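Ulirine Fiber & Dye Board > Natural Color > Getting a real teal out of weld and indigo

woadrunner
Dec 14, 2024
OK I have to share because I am so happy I could burst. After a whole summer of swampy greens I finally got teal! Proper duck-feather teal, on a 900 yard sweater lot of Lellero worsted, and it matches from skein to skein!

The short version is that I'd been doing it backwards. Everyone in my guild does weld first and then dips in indigo, so I did too, and every time the yellow ran the show. This time I did three short indigo dips, let it air overnight, rinsed, mordanted with alum, and then gave it a very weak weld bath for 30 minutes with the heat barely on. I pulled it when it still looked too blue to me and it kept shifting while it sat. Gorgeous.

madderhatter
Congratulations!! But I have to argue with you on the order. Yellow first has always given me the more even result, because I can see what I'm covering. With indigo first I get crocking on my needles for months. Did you wash it hard enough?

woadrunner
I washed it until I was sick of washing it. A little blue on my thumbs while winding and none since. I'm swatching now and my needles are clean.

pennyloaf
What do you all mean by teal, though? My sister and I had a fight over this in June when we were picking wool for a blanket. She says teal is a blue. I say it leans green and anything bluer is peacock. I like it well on the green side, the kind in these:
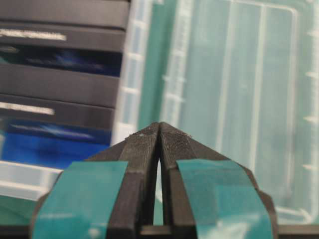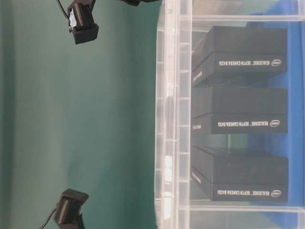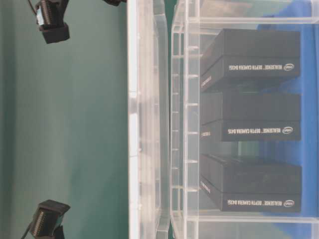 Green end of teal in the second and third.

So my question is whether you can get that far toward green and still call the blue part of the recipe the main event, or if you just end up with plain green that has had a nap. I only have a small jar of indigo and I don't want to waste it. I do have a mountain of dried weld from the Hedegaard farm sale, so if the answer is "more yellow" then I'm set for life.

woadrunner
More yellow, but sneak up on it! Use the weak bath twice. I went too strong in my early tries and there's no road back from lime except more indigo, and then you're chasing your tail till bedtime.

madderhatter
Agree on the weak bath. Disagree that there's no road back. A quick dip in a nearly spent vat will pull lime over to teal in under a minute. Some of my favorite skeins were rescues. Keep an old vat going just for that.

slowsheep
Can I put in a word for water? I moved out to Urkitside two years ago and my weld went from soft lemon to screaming yellow with the same plants and the same pot. Hard water, lots of chalk. If you are copying woadrunner's times and your water is hard, check at 10 minutes, not 30. Rainwater gets me back to the gentle version.

woadrunner
Oh that is such a good point, mine is very soft. I should have said.

pennyloaf
Ours leaves crust on the kettle so I guess I'm on team hard water. Checking at 10, got it. Does superwash take it differently? The blanket has to survive two dogs.

slowsheep
It grabs color fast and can go blotchy. Soak it a good long while beforehand and keep it moving (gently). I'd go a shade lighter in the vat than you think you want.

madderhatter
And do a mini skein first. I know, I know. I never want to either, and I always wish I had.

pennyloaf
Minis are soaking in the sink as I type. My sister has been told nothing.

14 replies hidden | 2,000 views | 30 likes | Share

Recent in Natural Color
Keeping a fructose vat alive through the winter
Goldenrod: flowers only or the whole top?
Is my alum supposed to be this lumpy
Avocado pits, show me your pinks
Lellero worsted vs. Lellero sport for colorwork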